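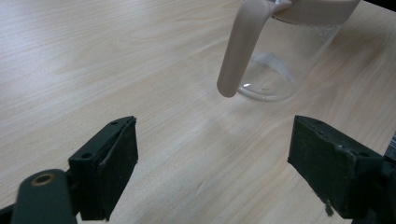
Hrvoje Ristić wrote on 14 July 2021:

> Mine has gone cloudy on the inside, low down on the back wall, and dish
> soap does nothing to it. Lid and handle are fine. Is that lime, or is the
> plastic going? I don't want to throw out a pitcher that can be saved, but
> I also don't want to drink out of one that is breaking down. Our water
> is hard, if that matters.
>
> Also, does anyone know if the Cisham lids fit the older Bena body? The
> shop in Nyamweya has them loose in a bin.

Hrvoje,

It matters a lot. Before deciding anything, do the fingernail test. Let the pitcher dry overnight with the lid off, then drag a nail across the cloudy part. If you feel a slight drag and get a pale line, it is scale. If the surface is smooth and nothing comes off, you are probably looking at etching or very fine scratches, and no cleaner will bring that back. A third case is plain condensation, which is gone by morning.

For scale I use citric acid powder, not vinegar. Vinegar works, but the smell stays in the lid gasket for days. My procedure:

Put 2 level tablespoons of citric acid in the pitcher and add 1000 ml of lukewarm water. Stir until it is clear. Top up with plain water until the level is above the haze. Leave it for an hour, then wipe the wall with a soft cloth and look again. Repeat once if needed. Rinse three times.

Do not use boiling water. I don't know what plastic yours is, and several of the clear ones go soft or craze well below boiling. Do not use the green side of a sponge either. I ruined the Nasau that way in December: the scale came off and the scratches stayed, and they now collect deposits faster than the rest of the wall.

The inside corner where the wall meets the base is the part everyone misses. A cloth over the handle of a wooden spoon reaches it. Bottle brushes are fine if the wire end is capped – check this, mine was not.

My notes give 292 mg/l as the hardness here, and at that level a pitcher left standing with a bit of water in it shows a line within two weeks. Emptying it at night and storing it with the lid beside it, upside down on a rack, has done more than any cleaner. If you dry it right side up, the last of the water runs to the bottom and leaves its minerals there.

On the lids: I have one Cisham lid and one older Bena body. The lid measures 119 mm across the outside of the rim and it goes on, but it sits slightly proud on the side opposite the handle and drips when the pitcher is full. Usable at three quarters. There may be more than one version of the body, so take yours to the shop and try it before paying.

If the nail test says etching, it can still hold kitchen utensils or rice. I would stop using it for anything acidic such as lemon water.

Please report what the nail test shows. The archive has several threads on cloudy pitchers and hardly any of them say which kind it was.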